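Speckled countertop – regret it or keep it?
Kitchens & Counters > Surfaces

plumbline_ok
Wed 10 April
Quote came back from Arnetti for the white speckled top, 3,000 installed incl. the sink cutout. Spouse loves it. I keep reading that the flecks look dated in a few years. Anyone living with one? Mostly worried about stains and whether crumbs drive you nuts.

gritty_kitty
Had ours since August. Love it. Crumbs dissapear, that's the whole point. You wipe when you feel like it.

Tomsk44
Crumbs disappearing is the problem!! You put your elbow in jam. Went plain gray from Plilberg and never looked back. Also 3,000 is steep, get another quote.

gritty_kitty
Plain gray shows every water spot tho. Pick your poison.

oldgrout
Depends on fleck size. Small scattered ones read as off-white from across the room. Big chunks are what looks dated imo. Something like this is the small kind:

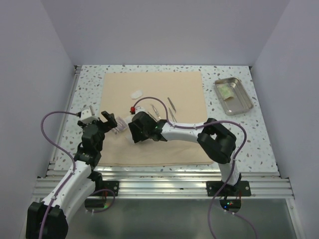 White with small gray and dark flecks, tan pad on top

If yours is close to that I wouldn't worry. Ask which sealer they use, and how often.

plumbline_ok
Yes pretty close, maybe a bit more dark in ours. They said reseal every 2 years. Sound right?

Tomsk44
If it's cement based I'd do it yearly. Resin you don't seal at all. Which is it? Big difference and they should of told you.

plumbline_ok
Quote just says "composite" – calling them tomorrow

oldgrout
Disagree on yearly. Mine's cement, going on 5 years, sealed it twice. One turmeric ring by the stove and that was my own fault. Do get a sample though and leave coffee on it overnight. Lemon too.

marla_b_counters
Intarasuk does samples, up to 20 bucks off if you order after. Slow shipping. Clilberg wouldn't send me one at all, so I walked.

Tomsk44
Samples are tiny, you can't judge a pattern off a coaster. Go see a full slab.

gritty_kitty
He's asking about stains too. Coaster is fine for coffee lol

plumbline_ok
Ok – sample first, then slab. Will post the lemon results. Anyone have thoughts on matte vs polished?

oldgrout
Matte. Polished shows etching.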